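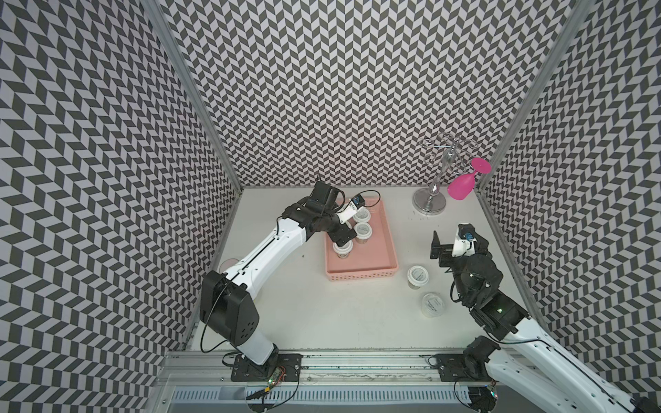 Project report, Belside shop design module
Packing small cups for the counter, and the glass rack
Draft 2, May

1. What we wanted to find out

Our brief came from the Plundetar snack counter at Reditz. They send out small lidded cups of drinks and desserts in open baskets and the cups slide. Lids pop, stuff leaks, people complain. Question was simple: can a plain plastic basket do the job if you pack it right, or do they need inserts (which cost money they don't have).

Baskets: pink, rectangular, holes in the sides. Chosen becuase the counter already owns a stack of them.

2. Method

Tried a few layouts on a bare white surface. Wiped it down between rounds, mostly. Main layout was two columns of three, pushed up to one side. Then carried the basket down the Hrubý corridor and back, 80 steps, normal walking pace. Looked at lids after. Loaded weight on the kitchen scale was 1054 g for one of the carry runs.

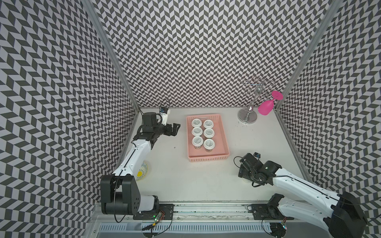
Fig. 1. Six cups, two columns of three, packed to the left. Glass rack with one pink glass at the back.

3. Results

Cups against each other = good. They hold each other up. The gap along the free side is the weak spot, anything that tips will tip that way. A folded towel in the gap fixed it on both carries we tried it. Cheap, washable, already in the kitchen.

Two rows with an extra cup squeezed in also works but it's harder to get a hand in, and the lids don't all match. Domed, clear, whatever the supplier sent. Mixed lids are a problem for stacking and we would not put a second basket on top. 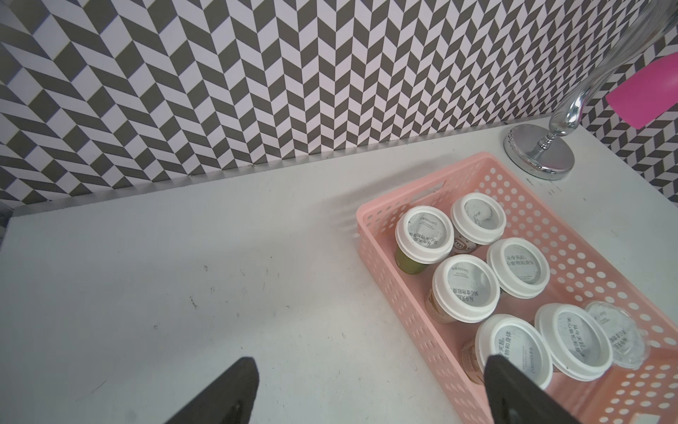 Other thing is labels. If the print is on the lid you can read an order from above without lifting anything, which saves time at pickup. Side labels are useless once the cups are in tight. We'd tell the counter to put the order sticker on top, always.

4. The rack

Side task. Metal stem, round base, glasses hang upside down. Takes up very little counter. Our worry is balance with a glass on one side only, so hang them in pairs. Didnt have time to test with a full load.

5. Still to do

- repeat the carry on stairs
- try the towel folded thinner
- ask the counter about lid sizes
- cost table (half done, see appendix B)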